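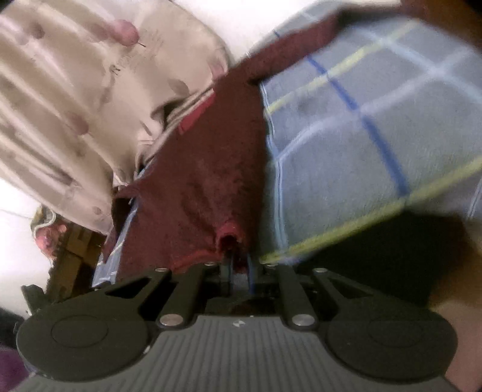 3.2 Mixed household textiles

Figure 2. Dark maroon terry-cloth towel held at a bunched edge, with a light blue-gray plaid blanket to its right.

The second group of items covers the textiles that most homes keep together in one cupboard or basket: bath towels, hand towels, throws and light blankets. We treated these as one group because households in the Vembridge interviews did so. When asked where the blankets were kept, most people pointed to the same shelf as the towels, and several did not separate the two when folding.

The full set holds 300 pieces. Each piece was entered in the Skalar register with its fabric, its hem type and its main color. Size was left out of the register after the first round, as many older towels had shrunk unevenly and the two long sides no longer matched. Pieces with holes or loose binding were kept in the set. They are common in real cupboards and they change how a person looks for an edge.

Terry cloth was the most common fabric. Its looped surface makes a folded towel thick for its size, and a stack of towels loses its shape sooner than a stack of sheets. The hem is the main guide when folding. It is flatter than the rest of the cloth and often differs from it in color, as with the reddish hem and the brighter red woven band on the towel in Figure 2. People sorting a pile told us they look for the hem first and the corner second. When an edge is gathered, as it is in the figure, the hem curls in on itself and the corner becomes harder to find.

Fleece-like blankets behave differently. They are soft, they slide over one another, and they seldom hold a crease. Many of those in our set carry a plaid or a stripe. We had expected the pattern to be of little use, but folders often lined up their folds with it. On a blanket like the one in Figure 2, with thin white lines, a bolder royal blue and a pale yellow-green, a crooked fold shows at once — the lines stop running straight across the top layer. On plain blankets the same folders checked the corners instead and took longer over them.

Color was a weaker guide than we had assumed in the pilot. Dark towels and light blankets are easy to tell apart in daylight, less so inside a closed cupboard or under a landing light. Participants who stored both together said they went by feel. Terry cloth and fleece can be told apart with the fingertips, and the register notes on fabric were later used to build the touch categories in Section 4.

Sorting took place at a plain table, with one mixed pile at a time. Participants were given no instruction on how to fold. We recorded the order in which pieces were taken from the pile, the first point of contact on each piece and the number of folds. In 17 cases a piece was put back and taken again later, and these were coded as a single entry with a note. The coding sheet follows the layout used in the Bermúdez laundry study, with 2 columns added for hem and pattern.

The register was closed on 23 Jul 2023. Pieces that came in after that date, mainly a box of kitchen cloths from the Eltix store, were held over for the September round and are not part of the counts reported here.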